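**New tables in the Munshi study hall, Nov 4, 2020**

The study hall at Munshi has new tables. The old ones had served the house for many years, and in the last months several of them could no longer stand straight on the floor. They were taken out last week and replaced with tables which have a light wooden top.

The tables were delivered by Zatley. The order included 70 tables for the study hall and the two small rooms behind it. The price was 559 dollars for each table, with delivery. The old tables which are still in good condition went to the Caneo storage building, where other departments can ask for them until the end of December.

We chose wood with a visible grain after we had tried three samples in the hall. The white sample was too bright under the lamps, and the dark one made the room look smaller. Most visitors who gave an opinion preferred the pale one.

Please observe some simple rules, so that the tops stay in good condition:

- Put a mat under hot cups and under bottles.
- Do not use tape on the wood. For posters we have a board near the entrance.
- Wipe the table with a soft cloth only. The spray from the kitchen is too strong for it.

The hall is open at the usual hours. The small rooms will open again when the electrical sockets are mounted on the walls, and we will inform you on the notice board. If you find a scratch or a loose leg, please write down the number of the table and give it to the front desk.
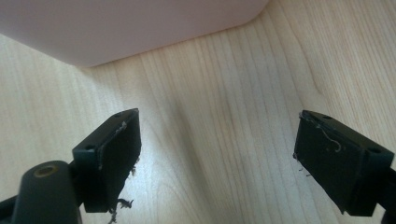
**Grellirance Department of Rooms and Furniture**

Pale wood with its fine lines and wavy arcs, and on the left something large and pink with a soft corner. Questions about the tables can be left in the mailbox of our department, on the ground floor.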